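Notero bench notes
Posts from the Lavedton workshop

We use cookies to remember your reading preferences. Accept | Manage

Print this thread | E-mail this thread

1/ Spent Sunday looking after the two-arm cell at Lavedton again. Its job in life is hanging wine glasses on a gold wire rack. Mine is crawling round the front rail with a hex key, muttering.

2/ People keep asking what the thing looks like once it's set up, so have three views of the cell, including one from the wrist, where I'd have put a nicer view if wrists had one. 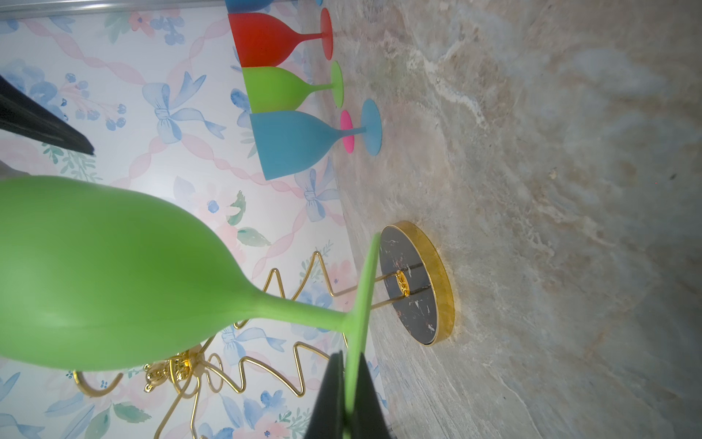
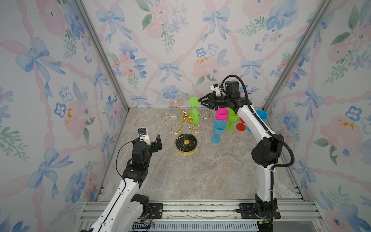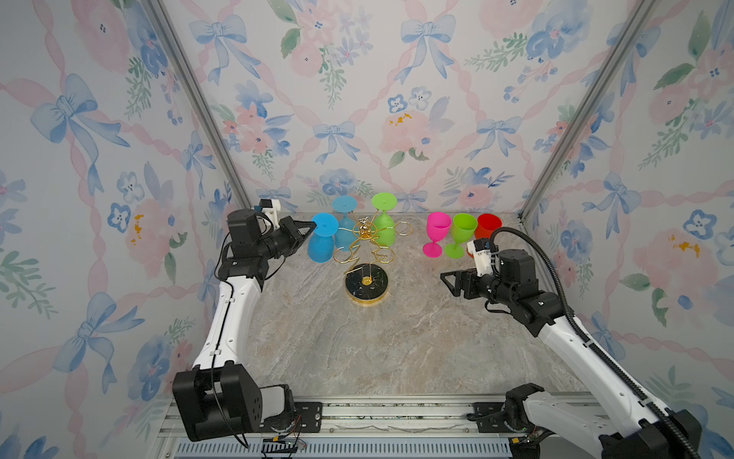

Notero cell, Lavedton: two arms, one gold wire rack and plenty of floral wallpaper. First picture from a wrist camera, the others from the fixed one.

3/ Start with the rail, always. Both arms bolt to black plates on the aluminium rail along the front. If a plate has crept even slightly, everything you teach that arm afterwards is a lie told with great confidence.

4/ I put a pencil tick on the rail beside each plate last October. The left one had wandered off its tick by the thickness of the pencil line. I spent a good minute deciding whether that was the plate or my pencil. It was the plate.

5/ So: slack the bolts, nudge, nip up opposite corners, check, tighten. Then check again with the arm stretched out over the table, where its own weight gets a vote.

6/ Cables next. The right arm has the ribbed conduit up the outside, and I'd happily marry it. The left has a thin black cable in a loop, and that loop wants watching. Too tight and it tugs at the wrist on a long reach. Too loose and it goes fishing for glasses.

7/ Method for setting the loop: run the arm by hand, slowly, to the worst corner you can think of. Then think of a worse one. Clip it there.

8/ There are thin coloured wires down near the bases as well. Look, don't touch. I touched one in October and lost an afternoon to a connector the size of a lentil.

9/ Fingers. Both grippers have black ones, and glasses with a matte finish are kinder to them than shiny ones would be, but dust still builds up on the pads. Lint-free cloth, bit of isopropyl, leave to dry. I do this at the start of every shift and then again after lunch if I've been eating crisps.

10/ Grip force is the one everybody wants to turn up. Please don't. If a glass slips, clean the pads. If it still slips, look at where the fingers are landing. We're at 329 in the controller's own units, which as far as I can tell are derived from tea leaves, and it has stayed at 329 for months.

11/ Look at the first picture for where the fingers go: one above the bowl, the other pressing on the foot. Held end to end like that, a glass shows you very quickly if your finger spacing is off. It tends to show you by leaving.

12/ Wrist cameras: one on top of each gripper, in a white mount. Wipe the lens, check the mount screws, then compare a fresh still against the saved one. If the saved one and the new one disagree, believe the new one and go and find your screwdriver.

13/ The wallpaper. Yes, it's bows and ribbons on three sides. It also makes a surprisingly decent alignment check, as any bow you like will do for a landmark. I have a favourite bow. I won't be taking questions.

14/ What you must not do is re-hang a panel without telling anyone. Mahlangu is our name for the calibration script and it took a panel swap very personally. It threw 1619 warnings overnight, every one of them the same warning.

15/ The rack is the fussy bit. Bent wire, round black base, gold trim, designed by somebody picturing a dinner party. Each arm of it has a bit of spring, and every glass you hang pulls it down a touch. Teach the hang points with the rack empty and you'll be out by the time it's full.

16/ My fix is dull. Teach it empty, hang the glasses by hand, teach it again, and keep both sets. The software swaps over as the rack fills. Lilevham (the sister cell, plain shelf, no wallpaper, very smug) doesn't need any of this.

17/ Also mark where the base sits on the table. A round base can turn without seeming to move, and then all your hooks are pointing at the neighbours. I use a dab of removable paint on the base and another on the surface, and I renew them when they rub off.

18/ Service interval: joints get a proper look at more than 2000 cycles, though I go by ear. A healthy elbow hums. An unhealthy one sounds like someone moving a chair in the flat upstairs.

19/ Allow 4 hours for the lot if you've done it before. First time, bring sandwiches.

20/ Still to do: new clip for the left cable, and a proper label for the pencil ticks so the next person doesn't rub them off with the isopropyl. The last person who did that was me.

Posted 23 April 2023

Contact | © Notero | Back to top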